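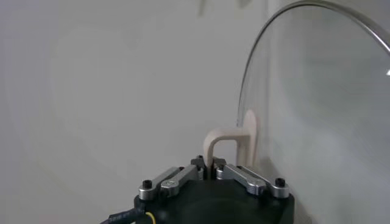

Datasets / Local currencies and tokens

Home Files Issues Releases Licence

uris-ledger

Transfers and wallet records for Uris, the digital currency used by shops and households in the district of Drondement. The records come from the public ledger and were cleaned up for people who want to study how a small local token gets spent.

Last updated Wednesday, April 10, 2024. Earlier copies are under Releases and should not be mixed with this one, as the wallet codes were reissued.

What is in the repository

There are five files, all plain CSV in UTF-8 with a header row.

transfers.csv: one row per transfer between two wallets.
wallets.csv: one row per wallet, with its type and opening day.
rates.csv: the redemption rate posted by the issuer for each day it was changed.
outages.csv: start and end times of periods when the ledger took no new entries.
corrections.csv: transfers reversed by the issuer, with the id of the original.

The main file holds 3607 transfers between 283 wallets. Reversed transfers are still in transfers.csv. If you want net spending you need to join on corrections.csv and drop both sides yourself. We left them in after two people asked for opposite things.

Columns in transfers.csv

transfer_id: text, unique. Taken from the ledger without changes.
day: counted from the first day of the ledger, starting at 0. It is not a calendar date.
sender: wallet code.
receiver: wallet code.
amount: in Uris, two decimal places, with a full stop as the decimal mark.
kind: one of purchase, wage, gift, top_up, redemption, fee.
via: app, card or counter.

That makes seven columns. Older scripts that expect a memo column will fail. The memo text was removed for the reasons given under Privacy.

How Uris works

Uris is issued by Zabala, a small payments firm. A person hands over ordinary money at the counter or through the app and gets the same value in Uris. A shop that takes Uris can spend it with another member, pay part of a wage with it if the worker agrees in writing, or hand it back to Zabala for ordinary money at the posted rate. The posted rate is always a little below par, which is meant to keep the currency moving inside the district for longer.

The ledger runs on Flultarer, an open source program in which a fixed set of known members each keep a copy and sign new entries. There is no mining and no reward for signing. The token isn't listed on any exchange, so rates.csv is the only price there is. Please don't plot it as though it were a market price. It moves when Zabala changes it and stays flat otherwise.

How the data was collected

Tiago Meireles wrote the export script and runs it against his own copy of the ledger. The script reads every signed entry, checks the signature, and writes a row. Entries with a bad signature are skipped and printed to the log. None have been skipped so far.

Wallet types were harder. The ledger doesn't say whether a wallet belongs to a shop, a household or a club. Esperanza Quintana worked through the published list of member shops and matched it to wallets where the shop had put its own code on its website or its window sticker. Everything she couldn't match is marked "unlabelled" in wallets.csv. Some of those are certainly shops. Treat "unlabelled" as unknown and don't read it as "household".

The kind column comes from the payer's choice in the app. At the counter it is filled in by the clerk. We know that gift gets picked for things that are plainly not gifts, such as splitting a bill after a meal, and we have not tried to correct it.
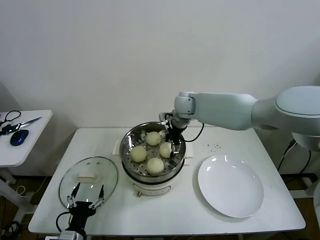 Can I turn the day numbers back into calendar dates?
The release doesn't include the start date, and we ask you not to work it out and publish it. For seasonal work, wallets.csv has a season column for the opening day, and you can write to us for a coarser grouping of the transfers.

Privacy

The ledger is public to members, but that doesn't mean every member expected to find their spending in a CSV file. We made these changes before release:

Wallet codes were replaced with new random ones. The table linking old to new was deleted.
Memo text was dropped. Too many memos had names or addresses in them.
Times of day were dropped, except in outages.csv, where they describe the system and no person.
Wallets with a single transfer were merged into one pooled wallet, coded W000.

A determined person who knows what somebody bought and for how much could probably still find that purchase. Shop wallets are the easiest to recognise, since a few of them take in far more than the others. The shops labelled in wallets.csv agreed to be labelled as shops. They did not agree to be named, so please leave names out of anything you publish.

If you are a member and want your wallet taken out, open an issue or use the contact address. You don't have to give a reason. Removal takes effect in the next release.

Known problems

W000 looks like a very busy wallet and will spoil any network measure if you leave it in. Drop it first.

Card payments made during an outage were entered by hand afterwards and carry the day they were entered. Check outages.csv before making anything of a quiet day followed by a busy one.

Fee rows begin part of the way through the ledger. Before that, fees were taken off the redemption amount and have no row of their own. Hauke Ostermann has a patch that splits the early redemptions, but it assumes a fixed fee and we haven't merged it.

Two shops changed hands and kept the same wallet. The change isn't marked anywhere.

Amounts of 0.01 are mostly tests by people setting up a new phone. They are real transfers and are counted in the total.

Suitable and unsuitable uses

The data has been used for teaching network analysis and for measuring how many times a unit of currency is spent before it is redeemed. It should also do for testing tools that read Flultarer ledgers.

It isn't large enough to say anything general about local currencies, and it covers one district with one issuer. It tells you nothing about what members spent in ordinary money over the same period, so it can't show whether Uris brought in new trade or only replaced trade that was there already. Please don't use it for scoring people or shops for credit.

Loading the files

Any spreadsheet will open them. Set the wallet columns to text on import, or some codes will lose their leading zeros. In a script, read transfer_id, sender and receiver as strings and amount as a decimal type. Floating point sums will be out by a few hundredths over the whole file, and Vasco Bastos spent an afternoon on that so you needn't.

To check your copy, compare the files with the hashes in CHECKSUMS.

Licence and citation

The data may be shared and adapted with credit. The export script has its own licence, kept in the script folder. Please cite the repository name and the release you used, and list the authors as Meireles, Quintana and Ostermann.

Contact

Issues are read by Casimiro Bustamante, who also puts together the releases. The next one is planned for June and will add the split between app and card top-ups. Corrections to wallet labels are welcome at any time, but send them privately and not in a public issue.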